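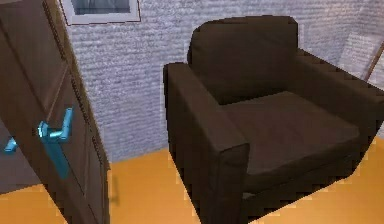

Checking a door-opening policy in simulation before you believe the number

Most people who train a door-opening policy end up with a success rate and very little idea of what it measured. This page sets out how I check one in Clarka, the simulator we use with the Plostetti planner on top. It takes an afternoon. You will probably like your policy less at the end of it, which is fine.

You need a working Clarka install, a set of generated house scenes, and a trained checkpoint. If you got your checkpoint from the Goto model page, read the config that came with it first. Mine had the door hinge friction set to zero, and the page didn't mention it.

Step 1. Fix the seeds and write them down

Run 50 episodes with fixed seeds and keep the list in the same folder as the checkpoint. Don't let the launcher pick seeds from the clock. I have seen two people argue for a week over a gap in their results that came down to different start positions.

Step 2. Change what success means

The default test passes an episode when the hinge angle goes over a threshold. It does not care how. A robot that rams the door with its base passes, and so does one that catches the edge by luck while turning round. Ask for three things in order: contact with the handle, lever rotation past the latch point, then hinge movement. Log each stage separately. In the config that is success_mode: staged, with log_stages: true under it.

On my checkpoint the old test gave 41 passes out of 50. I'll leave you to guess which way the staged one moved it.

Step 3. Look at the rooms before you look at the results

Save a start view from every episode and page through them by eye.
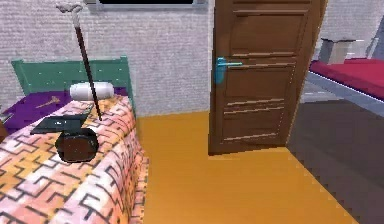

Handle detection is where I would spend the most time, as it is the part most likely to be flattering you. The perception module reports a confidence for each handle and people quote it as if it meant something. With a bright teal-blue lever on a reddish-brown door, a colour threshold and a bit of luck would do nearly as well as a trained network. So swap the handle material for one close to the door colour, run the same seeds again, and compare. If confidence collapses, you trained a colour detector. The setting is handle_material: match_door, and it only takes effect after the scene cache is cleared, a fact I found in the source and nowhere in the manual.

Note too how many of your episodes begin with the door already ajar. A door that starts partly open needs no lever at all, and under the default test it is a gift. Filter on the initial hinge angle and report those episodes on their own line.

Step 4. Clutter and the planner

Plostetti plans the base path and the arm path separately, then stitches them together. This works in an open room. Put a chair or a bed near the swing of the door and the base will park itself somewhere the arm can't finish from. The planner then reports "goal reached", because the base did reach its goal.

To catch this, turn on the joint reachability check and set its sample count to 100. The documentation says 7 is enough for most homes. I'd like to see the homes.

Expect planning to slow down. One of my runs went to 195 seconds for a single episode, and I killed it. If yours does the same, lower the arm's sampling density before touching the reachability count.

Step 5. Test the far view

Start the robot further back, with more than one doorway in sight, and give it a named target door. Many policies simply go for whichever door fills most of the camera. Score a wrong door as a failure, even when it opens it beautifully – especially then. 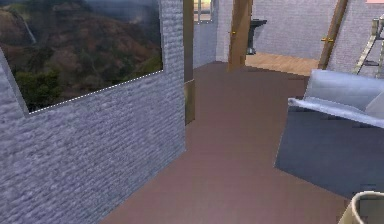
Rugemalira wrote in to disagree with this step, arguing that door selection belongs to the navigation layer and that failing a manipulation policy for it muddies both scores. Keep two columns, was the advice, one for the right door and one for any door.

I have no quarrel with two columns. My worry is which one gets copied into the slides, and I've stopped assuming it will be the first.

Step 6. Write it up

Report the staged numbers, the matched-handle numbers, the already-ajar episodes and the seed list. Include the physics timestep. If you changed hinge friction, give both values. Run eval_report --full to get the lot in one file, and check that the header shows your checkpoint name, as version 2 of the script sometimes prints the previous one.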